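The badge says verified. Verified as what?

Last month a networking site I have used for years offered me a small blue shield to put beside my name. The company that runs the checks is called Trustton, and the pitch was simple: send a photo of your license, turn your head left and right for your phone, and people will know you are real. I have been real for a long time without the shield, so I let the offer sit.

Then the reminders started. I got 7 in one week, each a little more worried about me than the last. Profiles with the shield, I was told, "inspire confidence." In whom, the message didn't say.

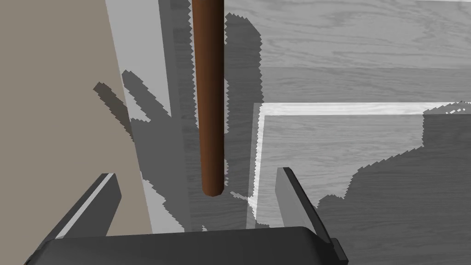

What the shield checks

I read the terms, all 24 pages. The shield confirms that a person's face matched a card on the day they signed up. It doesn't confirm the job, the degree, or the glowing line about leading a team across two continents. A man can claim to have run Ostermann's whole sales department and wear the same shield as the woman who did run it.

I doubt most people scrolling past know that. They see a check mark next to a resume and assume somebody looked at the resume. I assumed it myself until page 11 or so, and I'm the suspicious type.

Meanwhile the site gets a clean copy of my name and my birthday, tied to everything I have ever clicked on there. The terms let Trustton share "derived signals" with partners. Jarnosar and Dridico are on the partner list. I wrote to ask what a derived signal is and received a link to the page I had been asking about. 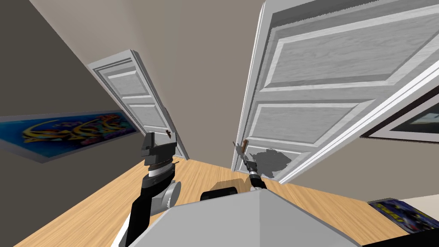 So is a verified profile safer to deal with?
It is safer against one kind of trick, the account with a stolen photo and a made-up name. Against a real person who lies about their work or wants your money, it does very little.

People who like the shield tell me I should be glad of anything that cuts down on fakes. Fine, I am. I still get messages from recruiters who can't name the company they recruit for, and 3 of the last ones had the shield. One wanted $980 up front for a training kit.

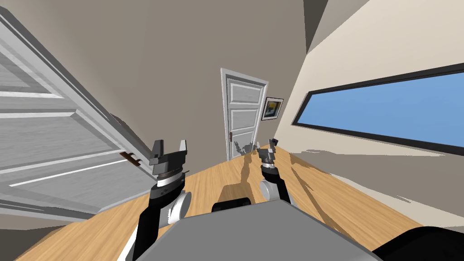

I reported that account on a Tuesday. The reply said the member's identity had been confirmed and no rules appeared to be broken. Before the shield, a report like mine might at least have made someone wonder who was behind the profile. Now that question counts as answered, and the case gets closed faster.

I would change my mind for a modest price. Say in plain words, right next to the badge, what was checked and when. Let people confirm a job through the employer if they want to, and leave it blank if they don't. Delete the license photo once the match is made, and put that promise somewhere other than page 19.

Until then my profile stays bare. The site now shows me a gray outline where the shield would go, with a little plus sign in it, and I see it every time I log in.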